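Halvorsen Tabletop Dustpan and Brush Set

Item 1149. Pan and hand brush, sold together. Pale pink only at present.
In stock at Kundley; allow longer for Mokville.

We sell four dustpan sets and most of them claim more than a dustpan can do. Read this before you order.

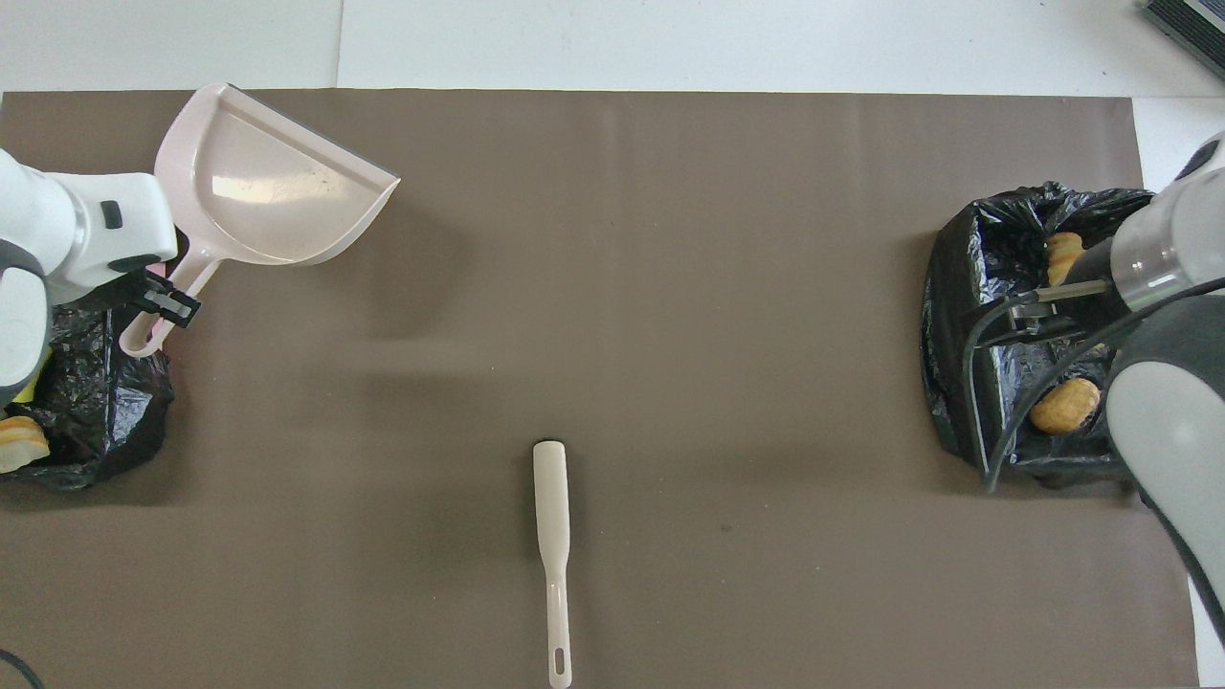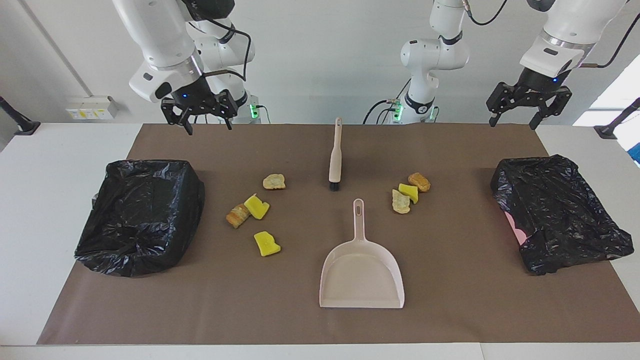

The Halvorsen is a small set for worktops, craft tables and the area under a toaster. The maker's leaflet calls it "complete crumb control", a phrase we have left off the label. It picks up what you would expect. Bread is a fair trial for any set of this size, and the larger lumps, like the toasted crust and the bits of yellow sponge lying by the brush, are quicker to pick up with your fingers. Flaky pastry is harder, and the very fine stuff tends to leave a line at the lip whichever pan you buy. Tilt the pan a little and take two short strokes.

The pan is plastic with a wide flat lip. Its handle is hollow and ends in an oval hanging hole, big enough for an ordinary cup hook. We were doubtful about the inside surface: it is glossy, and the leaflet says dirt "slides away". Dry crumbs mostly do. Small specks cling, so knock it on the side of the bin and give it a wipe now and then.

The brush has a long cream handle and dark bristles. It is fine for dry mess. Do not use it on anything greasy, whatever the leaflet says about "all surfaces" – we tried it on bacon fat and gave up on a Sunday afternoon.

Goes with

Trirnen black bin bags, item 502. They are glossy and crease a lot, and you need a decent length folded down over the rim or they slip. On a rectangular bin, tuck the corners first.

Brown table covering, item 1140. Handy for messy jobs. It arrives with fold marks and the maker's promise that these "disappear overnight" did not hold in our shop. They make no difference to sweeping.

Returns

Unused sets only, with the leaflet. We cannot take back a brush that has been through the dishwasher. The leaflet does not mention dishwashers at all, so please wash by hand in warm water and leave the bristles facing down to dry.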